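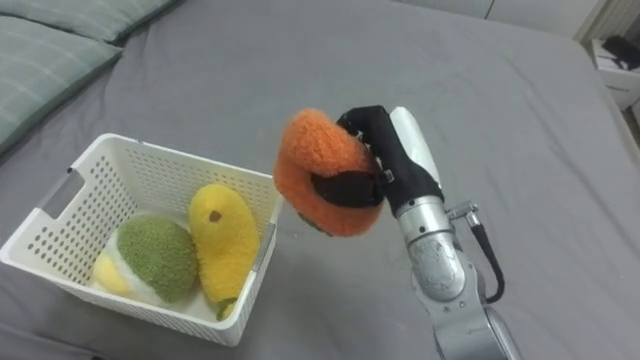 Help wanted: someone to tidy, sort and reset our guest rooms (part time)

Hi! I'm Gobnait Ó Dubhghaill and I run Nygård, a family guesthouse with a playroom, a shared kitchen and far more soft toys than any sensible person would own. We're looking for one more pair of hands for the turnaround team, starting in November.

The job is getting the rooms back in order between families. Most of our guests come with kids under six, and kids under six put things everywhere. Plush fruit in the beds, plush fruit behind the radiator, once a whole bunch of bananas in the kettle (it was unplugged, thank goodness). Every room has its own white basket with the little holes, and the toys go back in that before the bed gets made up. Then sheets, pillows, a wipe down, a quick look under everything, and on to the next one.

You'd be working with me and with Roald Fjeld, who has been here longer than the carpet. He'll show you how we fold the fitted sheets. It's a bit of a knack and I still get it wrong on the big beds, so don't worry about that before you come.

Hours and pay

Shifts start at 10:30 in the morning and run 4 hours. You'd have three shifts most weeks, more in the school vacations if you want them. Pay is 156 per shift, and there's lunch — usually soup, sometimes whatever Roald felt like baking. We also pay a 300 bonus at the end of your first full season.

What you'd be doing

Stripping and making beds, mostly doubles and a couple of really big ones
Picking up toys, checking them for loose seams and putting them in the right basket
Setting aside anything that needs washing (we run a toy wash every evening)
Restocking towels and soap
Writing down lost property in the book by the back door

That last one matters more than you'd think! We get calls about missing rabbits at all hours and it's lovely to be able to say yes, we have him, he's on the shelf.

Who we'd like to hear from

You don't need hotel experience. Parents coming back to work, students, people who've retired and got bored, all very welcome. You should be okay with stairs, with bending and lifting a laundry bag, and with working on your own for an hour or so at a stretch. If you're the sort who can't walk past a crooked pillow then we'll get along very well.

We use unscented detergent for all the bedding and toys, so please skip the strong perfume on shift. There's a dog in the office. She is friendly but she will want your sandwich.

How to apply

Call and ask for extension 3768, any time between 2 and 5 in the afternoon, or drop a note in at the front desk. No formal resume needed, just tell me a bit about yourself, which days suit you and when you could start. I'll ask you in for a cup of coffee and a walk around, and if we both like the look of it you can do a paid trial shift with Roald.

Please do get in touch even if you can only manage one or two shifts a week. I'd much prefer to juggle the schedule a little than miss out on someone good.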